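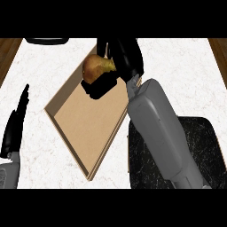

Naomi Tanui asked at our midterm review why we were training a policy at all, when a planner with a known object pose could put a pear on a cutting board without learning anything. Her question shaped the second half of the project, so the report starts from it. The short version of our reply is that the planner does well when the pose is right, and we wanted to know how each method behaves when the pose is wrong.

Project team: Yabsira Workneh, Gadisa Mekonnen, Lotte Goossens
Course advisor: Selamawit Wolde

1. Task

The work was done in simulation with a two-arm setup at a kitchen counter. The right arm has to pick up a piece of fruit, carry it over the cutting board and let go. The left arm has no job in this task, but its joints are still part of the action vector. We kept it that way so the same code could be used for two-handed tasks later. The board is turned to a random angle at each reset.

2. Software

Our code is split into two packages. Prallel starts the simulator workers and collects their episodes. Stusance reads the episodes, trains the policy and runs the evaluation. Gadisa wrote most of Prallel and Lotte wrote the training loop. Yabsira did the planner baseline and the logging.

The first version of Prallel wrote camera images and joint states to separate files, matched by step number. When a worker restarted in mid-episode, the step number went back to zero and the images no longer lined up with the joints. We lost a week to this. Both streams now go into one file with the simulator clock as the key, and the loader refuses an episode if the clock ever goes backward.

3. Data

We recorded 1764 demonstrations with the scripted planner, using the true object pose. Of these, 69 were removed by the loader check or by hand. The usual reason for removal by hand was a release too high above the board, so that the fruit rolled off. The remaining episodes were used for training, apart from a small set held back for picking the checkpoint.

4. Evaluation

Each method was run for 645 trials from the same list of random seeds. A trial counts as a success if the fruit is at rest on the board and the gripper is open at the end. For both methods we added noise to the starting pose estimate. The planner uses this estimate directly. The policy gets it as an input together with the camera image.

The learned policy succeeded in 428 trials. With no noise the planner was clearly better. At the largest noise setting the order was reversed, and most planner failures were fingers closing beside the fruit. The policy's failures were more mixed. A common one was hovering over the board with the gripper closed until time ran out.

5. Open problems

The hovering is not solved. Lotte suspects the demonstrations, where the scripted planner waits a few steps before opening the gripper, and the policy may be copying the wait. Cutting those steps from the data is easy, but we ran out of cluster time in June before retraining.

Pear was the only fruit used in the trials. The config file has entries for other objects, none of them tested. Setup notes and the seed list are in the docs folder of Stusance.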